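Hirkham Community Reading Room
Progress report to the Griffiths Fund, 25th June

Work funded by the grant began in March. The reading room now opens two evenings a week as well as Saturday mornings, and the Bradham branch has agreed to lend us stock until our own shelves are full. Aaliyah Melnyk has taken over the catalogue from Tanner Lachance, who moved to the outreach post in the spring.

We have bought 200 books, mostly large print, children's titles and books in languages other than English. More than 30 still need labels and covers. 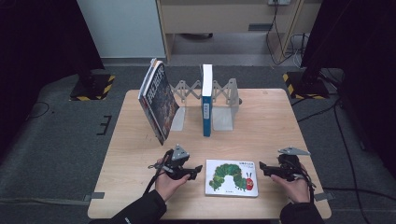

A Chinese-language hardback and a slim labelled book at the metal bookend.

Spending is within budget apart from delivery, where two separate orders pushed the cost up. Fotis Gavalas has moved the difference from the printing line, as agreed by phone.

The home loans service has 38 members. Junpei Hamada visits those in the Trallasis flats, and Darcy Fehr covers the villages by car. Requests for audiobooks are higher than we planned for.
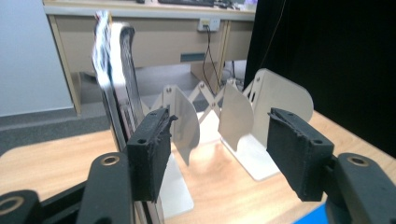
Shelving is the main item still outstanding. The supplier for the back wall has put the delivery date back twice and we have asked for a firm one in writing. Until the units are fitted, small displays are going on tables. An expanding metal rack on a light wooden tabletop takes little setting up and we would like to buy more of the same from what is left in the furniture line. Please let us know if this needs a formal change request.

The next stock order will be placed once the labelling is finished.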